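What the robots leave for the rest of us
Jul 22, 2022
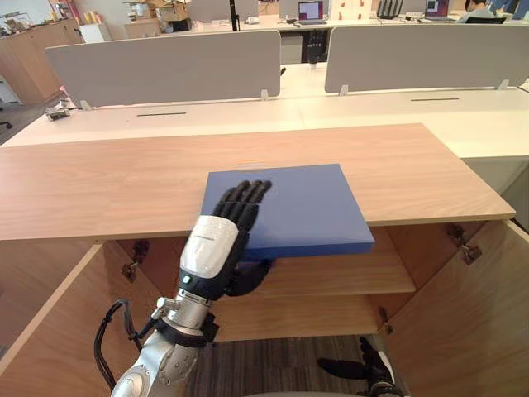 Who gains when a robot takes over the lifting?
The people who used to do it, as long as their hours stay the same.

I have worked at Oseck for long enough to remember when all the putting away was done by hand. We fit out offices, and at our Pimumau site there are 33 of us. In February the company brought in robots to handle boards, boxes and cupboard stock. The program is called Plokameo, and it was sold to us as help.

Some of it is help. My shoulders are better than they were last year. The older staff no longer trade shifts to get out of the heavy days. I would not go back to the way we did it before.

But the job has changed in ways the brochure left out. Three of my workmates now spend their shifts watching a machine and stepping in when it stops. They are paid the old rate for it. Watching is tiring, and it calls for judgement, and neither of those things shows up in the pay scale. The training was 60 minutes long – most of it about the emergency stop.

Our other site, at Hong, is due to get the same machines. Management there has offered a one-off payment of $700 to anyone who retrains. That is a start, but a single payment does not cover a permanent change in the work.

I would like to see new job titles, a proper rate and a say in which tasks go to the robots next. The people who did the lifting know which parts of it hurt. They should be asked before the next order is signed.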